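Juego de pinzas manuales Trandero – montaje, uso y mantenimiento

Ref. Balent TR-6
Compartido 32 veces

El juego Trandero se compone de dos pinzas de mano, izquierda y derecha, pensadas para registrar demostraciones de manipulación sin brazo robótico. El operario sujeta una en cada mano y trabaja sobre la mesa igual que lo haría la célula. Cada pinza lleva un dedo de color gris claro con almohadilla negra y un cubo de marcadores en las caras visibles. Se entrega montado y calibrado, pero conviene repetir la comprobación después del transporte.

Puesta en marcha

Encienda primero la pinza izquierda y después la derecha. El piloto verde junto al cubo debe quedar fijo en las dos. Si parpadea, la pinza todavía está buscando el receptor; espere unos segundos y no la mueva. Si sigue parpadeando pasado un minuto, apague las dos y repita el orden de encendido.

Coloque la mesa de modo que se pueda trabajar de pie y con los antebrazos libres. La distancia recomendada entre la cámara de cabeza y el tablero es de 70 cm. Con menos distancia los cubos salen de campo al separar las manos; con más, los códigos pequeños se leen mal. Evite los focos directos sobre el cubo, que producen reflejos en las caras impresas.

Comprobación con objetos pequeños

Antes de cada sesión recomendamos una prueba corta a dos manos con un vaso pequeño. Se aproximan los dos dedos al vaso desde el lado del operario, con las puntas inclinadas una hacia la otra, y se verifica en pantalla que ambos cubos se detectan durante todo el movimiento. Los objetos transparentes son los más exigentes para la cámara y por eso sirven bien para esta prueba.

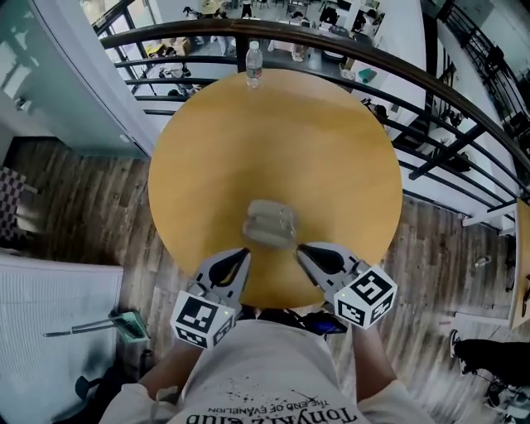 Repita el movimiento seis veces. Si uno de los cubos se pierde siempre en el mismo punto, el fallo suele estar en el ángulo de la muñeca y se corrige girando el soporte del cubo un paso. Si se pierde en puntos distintos, revise la limpieza de las caras y la tensión de los tornillos del soporte.

Gerd Thiele, del servicio técnico de Balent, aconseja hacer la prueba siempre con el mismo vaso y anotar el resultado en la hoja de la célula. Un cambio de vaso altera la lectura más de lo que parece, sobre todo si tiene estrías.

Mantenimiento

Limpie las almohadillas con un paño ligeramente humedecido en agua. No use alcohol: endurece la superficie y el agarre empeora en pocos días. Los cubos se limpian en seco. Si un código presenta arañazos, cambie el cubo entero – las pegatinas sueltas no quedan a escuadra y obligan a recalibrar.

Las almohadillas se sustituyen por parejas cada 130 horas de uso. Para cambiarlas:

1. Apague la pinza y afloje el tornillo inferior del dedo.
2. Extraiga la almohadilla empujando desde la parte trasera, sin hacer palanca por delante.
3. Limpie el alojamiento y coloque la nueva con la punta de la lágrima en la misma orientación que la anterior.
4. Apriete el tornillo a mano y haga la prueba del vaso.

Averías frecuentes

Piloto apagado: batería agotada o contacto sucio. Cargue la pinza y, si no responde, limpie los contactos con un pincel seco.

Puntas descentradas: el dedo ha recibido un golpe. No lo doble; pida el recambio indicando el lado.

Apertura con holgura: falta tensión en el muelle interior. La reparación se hace en taller, en las instalaciones de Prakberg. Desde agosto se puede enviar una sola pinza sin necesidad de mandar el juego completo, aunque la calibración conjunta habrá que repetirla al recibirla.

El procedimiento de calibración está descrito en el cuaderno de Gunther Kröger que acompaña al juego. Mühlbauer mantiene en almacén más de 70 referencias de recambio, con cubos, dedos y almohadillas incluidos. El plazo de entrega se confirma con el pedido.

Productos relacionados
Almohadillas de recambio Trandero (pareja)
Cubo de marcadores, izquierdo
Cubo de marcadores, derecho
Soporte de cabeza para cámara
Maletín de transporte Balent

Contacto | Condiciones de venta | © Balent | Volver arriba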